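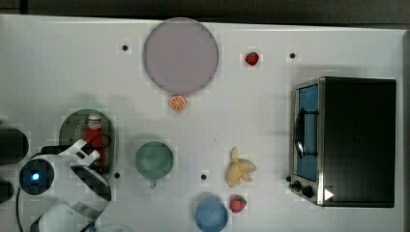

Toy fruit, a plate and a toaster oven on a white tabletop.

Property Markets, Unit 6: Reading an agent's market report

Read this before the seminar and bring one press release from a real estate agency with you. Any country will do. Please don't bring a portal listing, we did those in Unit 4.

6.1 Who is talking

An agency earns its money when homes change hands. It does better when sellers believe buyers are out there and buyers believe prices are about to move. A report from an agency can be perfectly accurate and still be an advertisement. Read it the way you would read a car dealer on the subject of cars.

Our main case is Fillau, a mid-sized agency selling second homes to buyers from abroad. In November it put out a one-page release saying that foreign demand had "roared back." The release gave one percentage, one happy quote from a director and no table. Three local papers ran it almost word for word.

6.2 The missing base

A percentage with no starting number tells you very little. Fillau reported that sales to foreign buyers had doubled. When a student in last year's group wrote and asked, the firm said it had closed 199 such sales in the period. Fine, so the year before was half that, or near it. But the firm had also opened new offices between the two periods and taken over the client list of a smaller rival, Spahić. Were the rival's earlier sales added to the first figure? The firm didn't say. If they weren't, part of the "growth" is just one company swallowing another.

Always ask for:
the count in both periods
the number of offices in both periods
whether the same kinds of property are included

6.3 Sales, offers and "interest"

These three get mixed together constantly. A closed sale is recorded by somebody other than the agent. An accepted offer is a promise, and in many places the buyer can still walk away at small cost. "Interest" can mean anything, down to a click on a web page. Kuvon, a listings site, claimed 3,000 "active buyers" for one stretch of coast. Its own footnote defined an active buyer as any account that had saved a search. I have saved searches there myself and I am not buying anything on that coast. 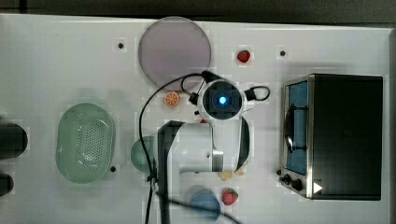

Is a bigger pipeline of accepted offers a sign of a stronger market?
It can be, but the pipeline also grows when deals take longer to close. If lenders slow down and each sale needs an extra two months, unfinished deals pile up on the books while the number of completed sales stays flat or falls. You need the average time from offer to closing before you can say anything.

6.4 Average prices

Suppose an agency sells 100 apartments one year and the same number the next, but in the second year a few very large houses get sold as well. The average price jumps. Every apartment owner reads that the market is up, though no apartment has gained a cent. Use the median if you can get it. If you can't, ask what share of sales fell in the top price band. Agents usually know – they track it for commission.

Repeat-sale figures are better still, because they compare a home with itself. They are also slow, and they miss new construction. I would still take a slow number over a cheerful one.

6.5 Surveys

Stukix, a mortgage broker, asked 500 people whether they would "consider" buying abroad in the next five years. Most said they would. Consider the wording. I would consider it too, given a different salary. The people asked were all on the broker's own mailing list, so they had already shown some liking for property. Nothing in the survey asked about savings, and nothing asked who had considered it five years ago and then stayed put.

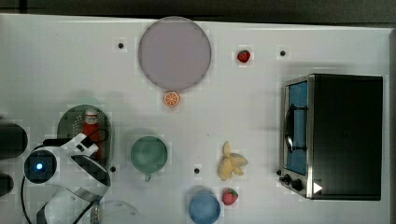 Notes by Borislav Zupan
Revised 8/5/26

6.6 What the reports are good for

Students sometimes leave this unit thinking all agency figures are rubbish. I don't go that far. Official records come out late, and an agent's own count may be the first hint of a turn. It is worth more when the same firm publishes the same measure every time, bad years included. Check the archive. If a firm reports each spring and then goes silent for two years, look at what prices were doing during the silence.

For the seminar

Mark up your press release in pencil. Underline each number and write next to it what was counted, by whom, and compared with what. Put a question mark where the text doesn't say. Then draft a short email to the agency asking for the one figure you would most like to have. Send it if you want to – replies are rare, but the ones we get are usually worth reading out.

Reading: the unit pack, sections 2 and 3. Skip the appendix on index weights until Unit 7.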